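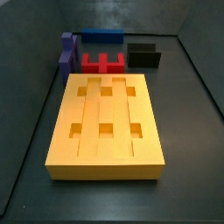 Monday mornings in kitting at Mansilla used to begin with an argument over who got the good stool. The good stool is still there, and it is now usually free. Since the cell went in on the Zarness line, the person on kitting stands up, walks a bit and keeps an eye on the arm, which has never shown any interest in sitting.

For anyone in the front office who has missed the fuss: the fixture trays have slots and square pockets, and blocks and combs of various colors go into them. We did this by hand for years. Nearly 70 trays went out on a decent shift, and your thumbs let you know about it by Thursday. The arm is slower, takes no lunch and has not once asked to swap a Friday.
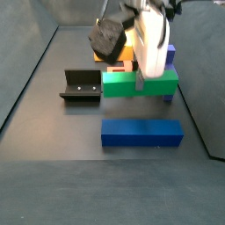

The slow part is picking. A bar lying out in the open is easy enough. A bar with another one up against it takes some thought, and the arm does its thinking at a pace familiar to anyone who has waited on a purchase order. Our job now includes laying out the parts with enough room between them, a skill that came with a 30-page guide from Wolovby and a half-day course with very small sandwiches.

What has changed for the crew is mostly the shape of the day. Six of us used to rotate through the bench. Now two cover the cell and the others have moved to inspection, where there is daylight and a radio with opinions. Pay grades stayed where they were. We did ask. The new title is "cell attendant," which makes us sound like we hand out towels — a better one has been requested through the proper channels.
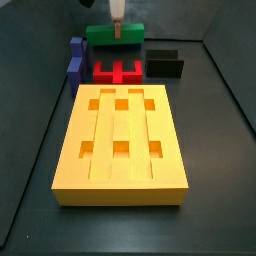
Words: Baltasar Painemal, Kitting and Inspection
Posted Jul 26, 2025

Two practical items. The cell stops for 10 minutes at each shift change so the handover can be done properly, with both people present and talking to each other. Waving from the parking lot has been ruled out as a handover. And please log the stops, including the dull ones. The night crew's log for July currently reads "fine" on every line, and Grarnmont would like a little more detail before they come to adjust anything.

Sign-up for the next attendant course is on the board by the time clock. Bring your own sandwich.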